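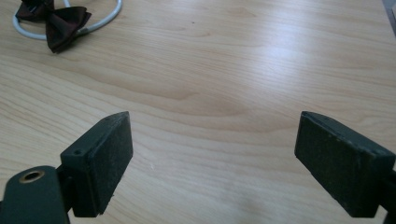

Recording demonstrations by hand is slower than I budgeted for. The plan for May was 700 episodes of pick-and-place on small soft items, and after two evenings I have 55. Most of the delay is in the starting pose. I now begin each episode with the fingers wide open over bare table, with the target well off to one side — the dark bow tie sits up in the far left corner — so that the approach gets recorded along with the grasp. The first 13 episodes started too close and I have dropped them.

Estela Urrutia suggested randomizing the start height as well. I will try that on the next batch, before I replace the finger pads. They are picking up dust and the edges are worn.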